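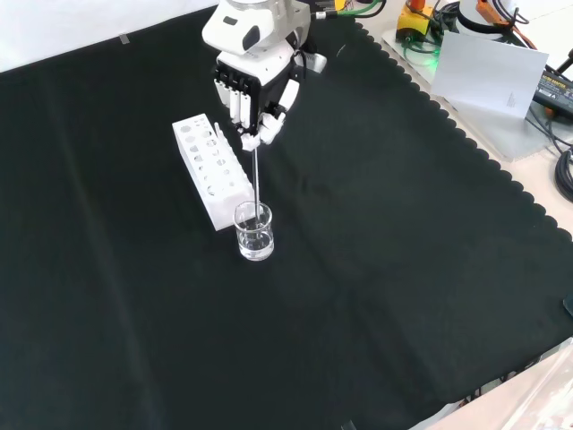

Stirring step, single-arm setup. Rod held between thumb and fingertips, tip in the liquid.

Wultia stir set: README and fault notes

Contents
50 episodes of a single task: take the rod, lower it into the beaker, stir, lift out. Joint positions, motor currents and fixed-camera video are stored per episode. 4 episodes carry the flag grip_fault and are kept in the release.

Known fault: thumb current dropout
In the flagged episodes the thumb motor stopped reporting current during the stir. The controller read the missing value as zero load and closed the thumb further. The rod tilted and pressed on the beaker wall. In episode 8 the beaker tipped over and the run was ended with the emergency stop. No injuries, no glass broken.

Cause
Worn connector in the hand cable, found by Demyd Kravets. It opened only at certain wrist angles, so the bench test passed every time.

Changes
Cable replaced and strain relief added at the wrist.
A missing current value now halts the hand and holds position. It is no longer filled with zero.
Stir depth limit lowered in the config file (stir_max_depth).

Using the flagged episodes
Do not train on them without masking. Current values after the dropout are filler. Video and joint positions are valid up to the stop. The timestamp of the first bad sample is in faults.csv.

Open items
Episodes recorded before the cable swap have not been rechecked for dropouts shorter than 170 ms.

Maintainer: Milagros Quezada
Last edited 06/03/2019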